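Watering pots while you're away: what's worth doing and what isn't

2018-07-10
By the Mudgway garden desk

Every summer the same advice comes round. Push an upturned bottle into each pot, run a bit of string from a bucket, sprinkle in some magic crystals and off you go to the seaside. I have tried most of it, on a hot back step in Bivport, and I came home to enough dead basil to be suspicious of the lot. Some of it does work, up to a point. The trouble is that people who recommend these tricks rarely say how long they left the plants for, or what the weather was doing.

What follows should get ordinary pots through a week. For a fortnight in hot weather, ask a neighbour.

Before you buy anything

Move the pots. It costs nothing and it does more than any gadget I've used. Put everything on the north side of the house or under a tree, pushed close together, with the thirsty things in the middle and the geraniums round the outside. Tomatoes will sulk for a few days in the shade. Let them sulk.

Water properly the night before, then again in the morning. By properly I mean until it comes out of the bottom, and then once more after that. Dry compost shrinks away from the sides of the pot and the first canful runs straight down the gap, so a wet saucer proves very little. If the pot still feels light when you lift it, stand it in a bucket until the bubbles stop.

Pick off open flowers and anything nearly ripe. Cut back the floppy stuff.

The string method

You need a bucket, something to raise it on, and some thick cotton cord. Thin string is hopeless and nylon is worse.

Soak the cord first. Tie one end to a stone and drop it to the bottom of the bucket, then bury the other end 3 inches deep in the compost, near the roots. The bucket should be higher than the pot. Keep the cord short and don't let it sag below the rim of the pot, or it will drip on the patio all week and you'll have a very well watered crack.

It suits small pots. A large tub will drink faster than the cord can supply it, whatever the diagram says. If you have a large tub, use 2 cords and lower your hopes.

Crystals and gels

I bought a tub of Dastis water gel in June and mixed it into half the pots, leaving the rest plain. I couldn't see any difference worth the money. The gel pots may have stayed damp a little longer, but I was also looking very hard for a reason to have spent the money. If you do use it, go lighter than you think, as too much swells up and lifts the plant out of its pot like a badly made sponge cake.

Spikes

These are the clay or plastic cones that screw on to a bottle. I have a set of Drotar ones. The clay kind are fairly steady once they've been soaked overnight. The plastic kind with a little dial have, in my experience, two settings: shut and flood. Try them for a few days before you leave, in the same compost, and check them at breakfast.

The plain bottle

This is the one everybody swears by, and I'd call it fair for a long weekend.

1. Rinse the bottle and keep the cap. Soft, thin bottles tend to cave in as they empty, so a stiffer one is better if you have the choice.

2. Make one small hole in the cap with a hot needle. One. The pages that tell you to make half a dozen must be watering a field.

3. Water the pot first. If the compost is dry it will pull the whole bottle down in an hour.

4. Fill it, screw the cap on tight, turn it over and push the neck well in. Firm the compost round it so that it doesn't lean.

5. Mark the water level with a pen and look again the next day. If it hasn't moved, the hole is blocked with compost. If it's empty, the hole is too big, and you need a new cap.

6. Do this a week before you travel. I know you won't, and neither did I the first year.

Tall bottles topple in wind, so for anything on a balcony I'd tie them to a cane. Check the pots once more before you lock up — a bottle on its side waters nothing.

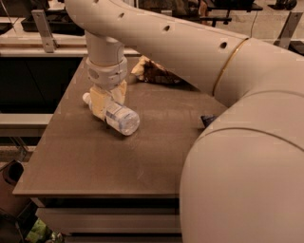 Comments

Been using string for years with no bother, but mine are all indoors on the draining board. Never thought about the sagging. That explains the carpet.

You're too hard on the gel. It did well for me in hanging baskets, though I admit I was only gone for four days and it rained.

We had 28 degrees all last week and my bottles were empty by the second evening. One hole, same as you say. Is it the compost? Mine is the cheap stuff and full of twigs.

Same here with the twiggy compost. I put a scrap of old tights over the cap and it slowed down a bit.

Does any of this work for blueberries? They need rainwater and the butt is at the other end of the garden.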